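## Peel-and-stick wallpaper over bare panels: how to keep the bands lined up at inside corners?

**tirnero_bench**

I am lining three sides of a small enclosure with white vinyl wallpaper in a gray damask, printed in bands. Panels are primed MDF, 70 cm high, with an aluminum post at each rear corner. The tabletop is covered in a beige marble film, already down. On my test piece the bands dropped 4 mm after the corner. Wrap the corner or cut it?

**Moncrieff**

Cut it. A wrapped inside corner bridges and then lifts, and any error in the panel angle goes straight into the pattern.

1. Sand the primer with 400 grit and wipe it down.
2. Mark a level line on all three panels at the height of one band edge.
3. Hang the back wall first, working out from the center.
4. Cut each side piece from the same roll and match the band edge to the line. Ignore the top edge.
5. Trim at the post with a new blade.

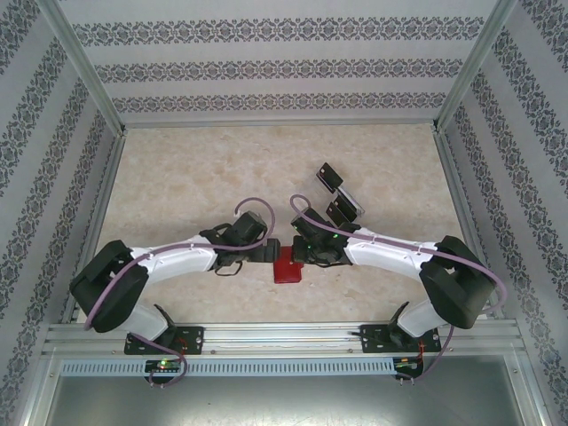 Leave the bottom edge until last. Trim it 1 mm above the table so that the wallpaper does not sit on the marble film. If the film is slightly proud at the back, press it down before trimming.

**firko70**

I wrapped mine and it was fine. Used a hair dryer. Bands were a bit off on the left side but you only notice it from the front.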